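11 February 2018

Spent most of the afternoon on the big gray bin, the one on the pale wood table, and I'm glad I did because it was bugging me every time I walked past! I'd meant to repaint the walls in September (the blue-gray Suto paint, same can as the shelves) and then of course the Liao order came in and that was that.

Walls are fine, I've decided. The floor is another story. It's scuffed all over, bright specks and scratches and those long pale streaks, and I went back and forth on sanding it. Tried a corner with 100 grit, then 1,000, and all I got was a shinier corner, so I quit. A rubber mat would hide it, but small flat things grab on rubber and I'd rather have them slide.

Still to do: sort the odds and ends in there. The flat black piece goes back to the Ernari shelf when we're finished with it, please, and don't stack anything on top of it. I also want to price a second bin from Steto, same tall sides, maybe a lighter color inside so dark parts show up better.
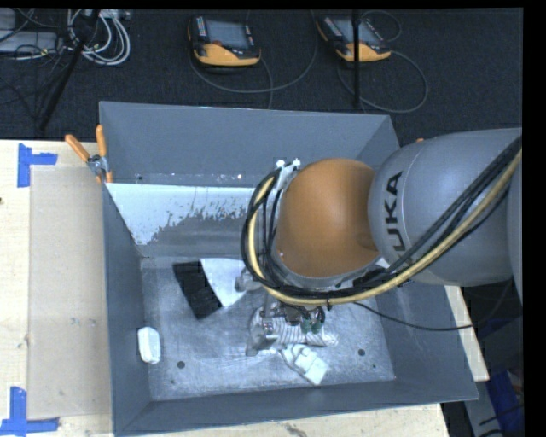 If anyone has used up the last of the 2,000 grit, write it on the list by the sink.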